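Tramance Technical Centre, Plasthorpe
Handling Systems, Module 311
Handout 13: Setting up and looking after the bottle transfer cell
Issued 02/02/2019

Purpose of this handout

These notes accompany the practical sessions on the transfer cell. They replace the January issue, in which the order of the checks in section 2 was wrong. Students are expected to have read Handout 2 on safe working near a moving arm before they enter the bay.

1. The task

The cell moves filled-size water bottles singly between a carton and a tray. The arm approaches from above, closes on the neck of the bottle and lifts it clear before travelling. The neck is used as the gripping point for all taught positions. A thin plastic body gives way under the fingers and the bottle may then hang at an angle, which makes the placing height unreliable.

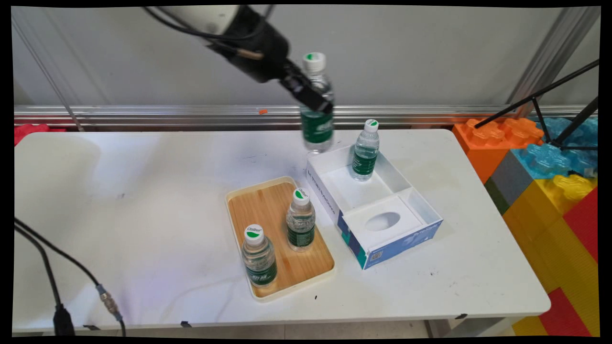
The travel height must be set for the tallest obstacle on the table, measured from the table surface, with the length of the held bottle added to it. Students often measure to the fingertips alone. The bottle hangs well below them, and its base will strike the side of the carton if the allowance is left out.

2. Checks before power is applied

Confirm that the table legs are locked and that the top does not rock. Wipe the surface and remove loose tape. Inspect the cables along the arm for tight bends, and turn the base joint by hand through its working range with the brake released – a second person must support the arm while this is done. Hand-tighten any threaded connectors. Tools are not to be used on them.

Examine the finger pads under a good light. Pads that are shiny or split are to be changed as a pair and the change entered in the Jerken log.

3. Teaching the positions

Place the tray and the carton first and mark their corners on the table. Teach the pick position with the gripper open, lower it in small steps until the fingers are level with the neck, then close at the reduced force setting. Save the position in Org under the cell name and your group number. The approach point should be about 29 mm above the pick position, directly over it.

Repeat for each place position. Release only when the base of the bottle is resting on the tray. A bottle dropped from even a small height is likely to tip and to knock over its neighbour.

4. Routine care

At the end of each session, park the arm, open the gripper and switch off at the controller before the wall supply. Clean the pads with a dry cloth – solvents harden the rubber. If the carton has become soft or its flaps have spread, fit a new one and teach its positions again.

Faults are to be reported on the bay sheet with the position name and the message shown on the controller. Students must not reset a collision stop without a member of staff present.

Reading for the next session: Handout 14, Gripping force and slip.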